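Search the manual
Enter keyword Go

Print this page | E-mail this page

Arnent Robotics Club: Student Bench Manual
Section 9. Peg hanger task, two-arm bench
Revised 10th April

9.1 Scope

This section covers setting up the bench for the peg hanger task in the Drendia student round. It assumes that both arms have been homed and the grippers calibrated. Teams using the older single-arm bench at Trurnby should work from the appendix.

Commands in capitals are typed at the Lodhi console. Lodhi does not accept lower case.

9.2 Hanging the hanger

1. Put both arms in PARK.
2. Check that the hanger hook is closed over the suspension wire and that the wire is not twisted.
3. Set the lower bar 349 mm above the tabletop, measured at the middle of the bar with no load on the pegs.
4. Turn the hanger until the bar runs parallel to the far edge of the table. Let it settle. Do not hold it still by hand while measuring.
5. Spread the pegs along the bar. They slide towards each other as soon as the hanger is knocked, so repeat this step between runs.

Note: The bar flexes and tilts when one end is loaded first. Log the height again if the tilt is still visible after the second item is on.

CAUTION: Keep fingers out of the peg jaws when an arm is enabled. An arm in HOLD will resist being pushed away.

9.3 Wrist camera check

6. Type WRIST VIEW and choose the arm.
7. Jog the gripper in below the bar until the pegs are in view. Both gripper fingers must show at the bottom of the picture. If only one shows, the camera bracket has slipped and must be re-seated.
8. Load the practice items on all five pegs by hand and swing the hanger gently. Record a short clip.
9. Step through the clip. Discard any still in which the peg you intend to label is smeared. A still with some pegs sharp and others blurred may be kept, provided only the sharp ones are labelled. 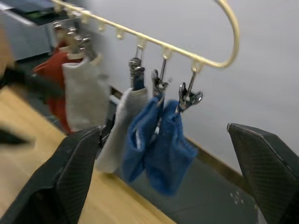
Wrist view, hanger loaded. The three pegs to the right are sharp enough to label; the two to the left are not.

10. Label the tip of each usable peg. Where two items overlap, label the pegs separately and mark the items as OVERLAP. Do not guess the outline of the item behind.
11. Save the set with the arm colour in the file name.

Note: Socks in similar colours on neighbouring pegs are the most common cause of a wrong item count. If the count is out, swap one of them for a different colour and rerun step 8 before changing any thresholds.

9.4 Table layout and first reach

12. Lay the waiting items flat on the table, side by side, toes towards the far edge. Leave a gap between them. Bunched items will be picked as one.
13. Confirm arm identity by the wrist bands: blue is left, green is right. The console uses the same colours. If the colours on screen are crossed over, swap the two leads at the hub. Do not relabel the arms in software.
14. Set jog speed to 200 mm/s or lower. The limit applies to both arms.
15. Type REACH BOTH. The left arm goes to the bar and the right arm works below it.
16. Watch the cable loops on both arms through the full reach. A loop must not pass between the gripper fingers or catch on a peg. Re-tie it if it does, then start again from step 14.
17. Stop when the left gripper is at the lower bar. Check that there are still open pegs within its reach before going on to 9.5.

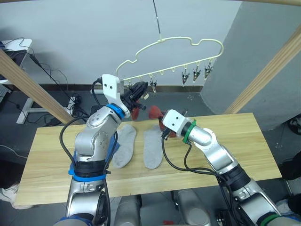

Trurnby reports that since January its teams have run step 16 a second time with an item already in the right gripper, and that two snags turned up in that pass which the empty pass had missed. The second pass is not compulsory for Drendia but it is allowed, and it does not count against set-up time.

CAUTION: The emergency stop cuts drive to both arms. An arm carrying an item may drop it, and the arm itself will sag. Stand clear of the table edge.

9.5 Values to enter before the first scored run

Bar height: 349 mm
Right arm hand-over height: 277 mm
Jog speed limit: 200 mm/s

Enter the values in this order. Lodhi rejects a hand-over height that is entered before the bar height and gives error RANGE, which refers to the missing value and not to the one just typed.

18. Type STORE, wait for the tone, then type PARK.
19. Initial the bench sheet.

Reader comments

Trurnby B bench: Does step 3 apply with the short wire? Ours can't get down to 349 without an extra link.

Arnent bench: Add the link. Measure to the bar and ignore the wire length.

Guest: RANGE error caught us for a whole arvo. Could the note go before the values?

Guest: Step 5 should be in bold. We skipped it between runs and had every peg up one end.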